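Sorting Out a Pen Drawer: Which Tips Hold Up

2022-08-23

Every spring, usually in May, the organizing sites tell you to buy a drawer insert for your pens. I own two and I don't think either one did a thing. Pens multiply until the insert is full and then they lie on top of it. So I tried the free advice first, on the table, with a patterned cover under everything.

Lay them out by kind

Most guides say to sort by color. I doubt that helps anyone who owns fountain pens, because a red gel pen and a green fountain pen fail in different ways. Put gel pens together and fountain pens together, all pointing the same way if you have the patience. My rows are never straight and it makes no difference. Red gel on one side, pale green next to it, the dark green and tan ones farther up.
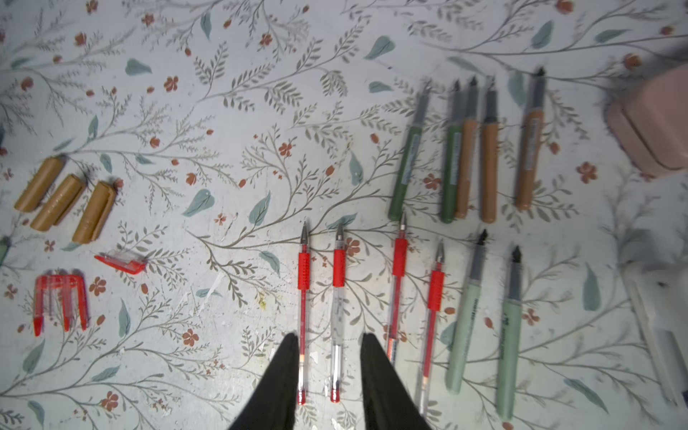 The scribble test

Scribble on scrap paper for seven seconds. If a gel pen skips, warm the tip in your hand and try once more. The trick with the lighter is all over the internet and I wouldn't go near it with a plastic barrel. I also don't believe the claim that a gel pen is good for 1,000 pages. Whose pages?

Fountain pens get a fairer hearing. A nib that won't write may only have dried ink in it, so rinse it in cool water before you give up. Plirex sells a cleaning fluid for this and I used a whole bottle.
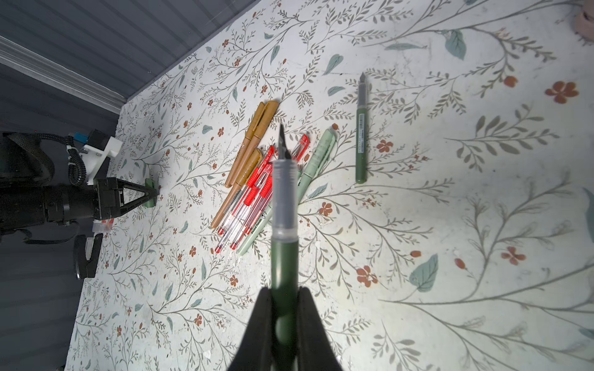 It was no better than the tap, as far as I could tell, and the tap doesn't need to be ordered. Leave the nib on a paper towel overnight. Don't rub it.

Labels

Barcode stickers on barrels come off with cooking oil and a thumbnail. Special removers do the same job and smell worse. If you keep several pens of one color, leave the stickers on, or you'll be guessing which is which.

Where they live afterward

A mesh basket hung from a rail beats a drawer, mainly as you can see what's in it. Thin pens may poke through wide mesh, so check the gaps before you buy. Zip ties hold a basket well enough for pens. I wouldn't trust them with a stapler and 29 batteries.
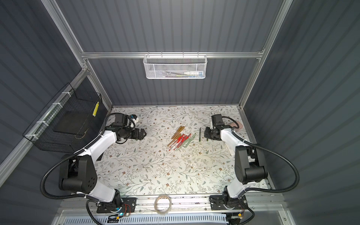 White mesh basket on the back rail, black one on the left with zip ties.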